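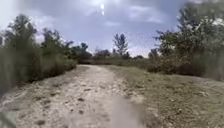

Outdoor Trial Checklist, Mobile Base with Arm
Comparing front cameras, grippers and drive controllers on the dirt path
Completed Mar 18, 2019

Units on trial: Riltis camera and Bolden camera; Grosley two-finger gripper and Talukder soft gripper; stock drive controller and the replacement one.

Marks used: OK, FIX (before the next run), WATCH (keep an eye on it), N/A. Comments are required for anything other than OK. Comments on an OK are allowed but please keep them short. I have not kept them short.

SECTION A. SITE

A1. Path walked end to end before power-on. OK
Unpaved, wide at the near end and narrower toward the far end. Stones and clods on the near stretch. The far stretch looks smoother, which is no help, as we start at the near one.

A2. People and animals clear of the path. OK

A3. Obstacles noted. WATCH
Several dark lumps on the left half. Drive around them until someone has put a boot to each one. The obstacle detector has its own views on lumps, see C4.

A4. Edges of the driving area agreed. FIX
We agreed on "where the grass starts." The grass on the right starts gradually, in patches, with bare ground in between. The two controllers drew two different lines and both could defend them. Put out cones.

A5. Line of sight from the operator's spot to the turnaround. WATCH
The path seems to bend left behind the bushes at the far end. Turnaround moved to well short of that. Do not let anybody talk you into "just a little farther."

SECTION B. BASE, ARM AND POWER

B1. Emergency stop on the base, pressed while driving. OK
Pressed 6 times. Stopped 6 times. The best-behaved part on the machine.

B2. Wireless stop, pressed at the turnaround. OK
Spare batteries go in the bag, in the pocket that closes.

B3. Arm parked and locked before driving. FIX
The latch holds on the shop floor. On clods it works itself loose and the arm begins to nod. Strap it until the new latch comes in April.

B4. Battery above the minimum at start. OK

B5. Cables tied back from wheels. OK
Third attempt.

B6. Tires and wheel bolts. OK
One stone removed from a tread. It has been returned to the wild.

SECTION C. CAMERAS

C1. Mount tight, no play. OK for Riltis, FIX for Bolden
The Bolden bracket comes with one screw fewer than it has holes. This may be a design decision.

C2. Lens clean before each run. OK
Wipe with the cloth. A sleeve is not the cloth.

C3. Picture usable at the operator's screen. WATCH
With the compression turned up far enough to survive the radio link, leaves and small stones run together into smudges and the sides go softer than the middle. Fine for steering. Poor for deciding what a brown thing is. Both cameras did this, the Bolden a little less, at twice the delay. I would still take the Riltis for driving and the Bolden for anything involving the arm, where we go slowly enough for the delay not to matter.

C4. Obstacle detector, false alarms. FIX
It stopped 4 times for patches of darker dirt and once for shadow under the bushes. It did not stop for the cardboard box we put there for it to stop for. Repeat with a box in a less tasteful shade of brown.

C5. Exposure with bright sky in view. WATCH
The automatic setting likes the sky and lets the bushes go dark. Fixed exposure was better on both cameras. Write the setting on the sheet, as it resets at power-off – silently, of course.

SECTION D. GRIPPERS

D1. Pinch guard fitted, hands clear before closing. OK

D2. Grip released on stop command. OK for Talukder, FIX for Grosley
The Grosley holds on to whatever it has when the stop is pressed. The manual calls this a safety feature. If you are the one being held, opinions may differ. Ask for the release setting before anybody works within reach.

D3. Pick up a stone from the path, 32 tries each. OK
The Grosley managed the larger stones and flung the small ones. The Talukder was kinder to everything, including stones it had not yet picked up and never would.

D4. Dirt in moving parts after the run. FIX
Grosley: grit in the slide, audible. Talukder: wipes clean, but the fingers pick up dust and lose their hold by the end of a session. Brush the first, wash the second, and note which you did.

SECTION E. CONTROLLERS

E1. Speed limit set and checked with a tape and a watch. OK

E2. Drift over the measured straight, hands off. WATCH
3 runs each. The stock controller pulled right every time, toward the grass. The replacement pulled left, then right, then left. I prefer the stock one, which can at least be planned for.

E3. Behavior when the radio link drops. FIX
Stock: stops. Replacement: finishes its current move, then stops. This is in the notes from the supplier, on the last page. No further outdoor runs with the replacement until it is changed.

OVERALL

Cleared for outdoor runs: Riltis camera, Talukder gripper, stock controller, walking pace, arm strapped.
Not cleared: replacement controller, and the Grosley with anyone in reach.
Still to buy: cones, one screw, a loud box.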